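2019-01-31 — export control walk-round, Urkwood site. Done by Kelly Hebden with Dean Bunting. Licence renewal due, so went through the lot.

**Paperwork**

- [x] End-user statements on file — all signed. Drindeo one is a photocopy, need the original
- [x] Licence no. on every shipping note — checked 17, fine
- [ ] Denied parties list run before dispatch — not done for Lindgren order 2077. Elsie Hartley says it was run in the old system, no printout. Run again pls
- [x] Country of final use stated — yes. Two say "Gulf region", won't do, go back to customer
- [ ] Re-export clause in contracts — missing from Flatetti. Natalie Lambert chasing thier lawyer

**Stores**

- [x] Controlled parts in locked cage — locked when we got there
- [x] Key log — filled in, handwriting awful
- [ ] Pressure gauges labelled dual-use — 2 boxes without labels. Dean did them on the spot, still a fail for today
- [x] Scrap valves cut up before disposal — certs seen

**People and visitors**

- [x] Training in date — all but 4. Booked January, cancelled, no new date yet
- [ ] Visitor nationality recorded before site entry — form has the box, half left blank. Reception need telling AGAIN
- [x] Laptops leaving the country signed out — ok

**Technical data**

- [x] Drawings folder restricted — Noémie Ouellet showed us the access list. Two leavers still on it, she took them off
- [ ] Email of drawings abroad logged — log stops before Christmas. Not good, this counts as an export same as a crate does

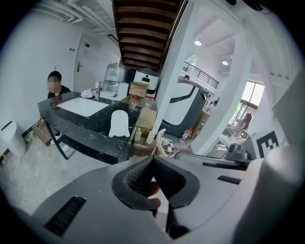 Does a part need a licence if it's only going out for repair and coming back?

Treat it as an export every time — check the rating, get the licence or the exemption in writing before it goes on the van.

**Overall:** pass with actions. Lindgren first, then the email log. Kelly to recheck, Dean to recieve the signed copies.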